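Setting and Rolling an Extra-Long Knit Sleeve

Applies to the Urel pullover pattern, view B, and to any straight sleeve cut well past finished length. The extra cloth is taken up in folds along the arm and in a rolled cuff at the lower end. No elastic is used.

Materials

Treloar ribbed knit, 290 g/m², 157 cm wide
Gereck polyester thread, 3000 m cone
Ballpoint or stretch needle
Steam iron and press cloth
Clips (pins leave holes in this knit)

Cutting

Lay the fabric flat overnight before cutting. Ribs run the length of the sleeve, parallel to the grain line on the pattern piece. Cut both sleeves in a single layer, flipping the piece for the second. Mark the lower edge with chalk on the wrong side – on dark cloth the two ends are easy to confuse once the seam is closed.

Sewing the seam

Fold the sleeve lengthwise, right sides together, and clip from the underarm down. Sew with a narrow zigzag or a four-thread overlock. Do not pull the fabric behind the needle. If the seam waves, reduce presser foot pressure and press with steam. Turn up the lower edge 5 mm and stitch with a twin needle or a wide zigzag.

Arranging the folds

1. Pull the sleeve on to its full length with the seam on the underside.

2. Hold the hem and push the fabric back from there. Let it stack in thick rolls across the sleeve. Heavy knit settles into broad folds and should be left that way. The hem may hang over the base of the fingers. 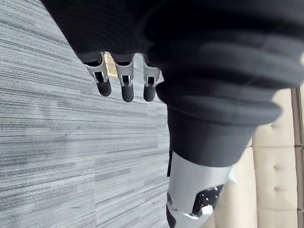
3. Check the seam. If it has twisted to the front, pull the sleeve straight and repeat step 2.

4. Turn the lower edge over on itself, then again, keeping the turns soft. Two or three stacked ridges give enough bulk to hold the cuff. More than that and the cuff stands away from the hand.

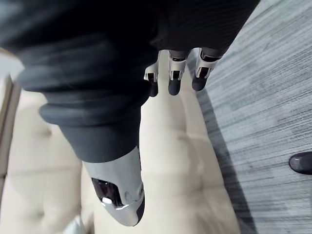 Faults

Cuff unrolls: the knit has poor recovery, or the sleeve is too wide at the wrist. Take in the seam over the last third of its length.

Folds slide down over the hand: the fabric is too light. The Drekance interlock we tried in December did this on every sample.

Hem flares: stitched under tension. Unpick, steam flat, restitch.

Wash cold inside out, with the cuff unrolled, and dry flat.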